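Flimeck table cover - two months in
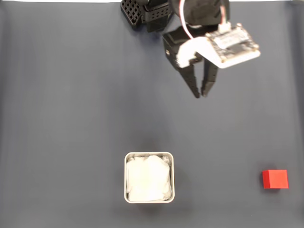 The slate blue, with a few faint creases running down it.

Bought the Flimeck cover in the 281 cm length after the old oilcloth cracked at the corners. Ordered from Sallavside, came in 2 days, no complaints there. Folded though, not rolled. Grr. If you can pay extra for rolled, do.

Colour first. Darker than the website. On screen it looked nearly denim, at home it's more a wet-roof sort of blue. I like it. My other half says gloomy. Shows crumbs and flour like mad, doesn't show tea.

Creases - ironed it on the back, low, tea towel over. Most went. A couple of stubborn ones near the middle still there and I've given up.

Cleaning. Damp cloth for most things. Curry sauce needed washing up liquid and a second go. Candle wax I had to freeze with a bag of peas, then scrape. Went through the wash once at 30, came out fine, took ages to dry becuase it's heavy. Don't tumble it, label says no.

Slips a bit on a polished table. I put the Rivadeneyra grip mat under, the thin one, sorted. Clips just look daft.

Compared with the Seditz we had before: Seditz wiped cleaner but felt like a school canteen and it smelt for weeks. This one has no smell at all. Edges on mine are stitched straight apart from one corner where the thread's already going. Emailed, waiting to here back.

Pricey for what it is. Would buy again in the sale, probaly the green.

4 out of 5.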